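4.2 Upkeep of the hand-held gripper

3 min read · 100 shares · 2 comments
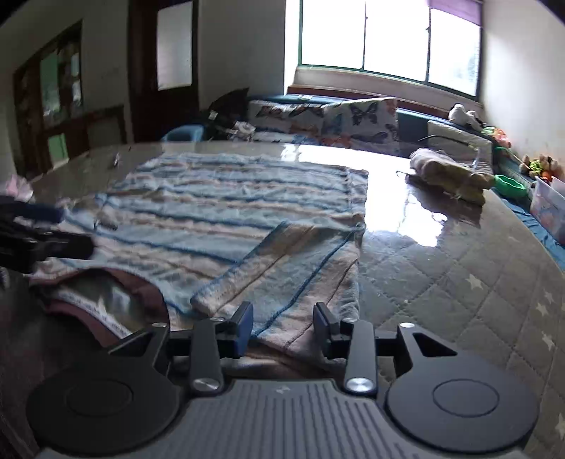
4.2.1 Pads and pivots

Figure 3. The Podell gripper, fingers open, over a folded striped towel.

Each finger carries a dark blue pad, and the pads age faster than anything else we own, the second author included. We wiped them every 100 grasps and replaced them at 600 — the maker's sheet, from Clirnetti, is silent on the matter. Across 2,108 grasps the pivot screws at the base of the linkage arms worked loose three times. Kalogeropoulos tightened them by hand; Pappas then tightened them again, properly. Thread lock ended the argument. Lint in the linkage was cleared with a soft brush after each folding session.

Comments (2)

Vlachopoulos: Which thread lock? Ours set so well that we had to buy a new arm.

Dondano: We change pads at half that. Towels are murder.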